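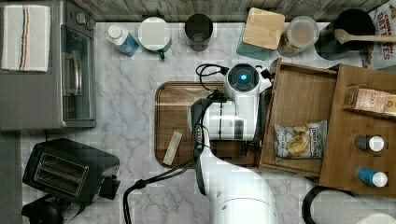
Keep out only what you use every day, a head cook at the Okska canteen used to tell her trainees, and find a shelf for the rest. Many households do the opposite, and the worktop ends up as the largest cupboard in the kitchen.

Chapter 14
The Worktop and What Stands on It

This chapter deals with the surface where most food is prepared. A toaster oven, a chopping board, a cereal box and a pot with its wooden spoon can all share one counter. So can a bag of crisps, if there is a tray or drawer unit with compartments to put it in. Each item takes up space that could be used for cutting, mixing or serving.

You will learn how to:
- measure the clear working space in a kitchen
- sort items by how often they are used
- choose between open containers and containers with lids
- plan a place for small bottles and packets

Before you start, measure your own worktop at home. The plan used in the exercises, taken from the Clernillow flats, shows a counter 3000 mm long. The chopping board on it is 400 mm wide. Write your own figures beside these and keep them for Section 2, where you will draw the counter to scale.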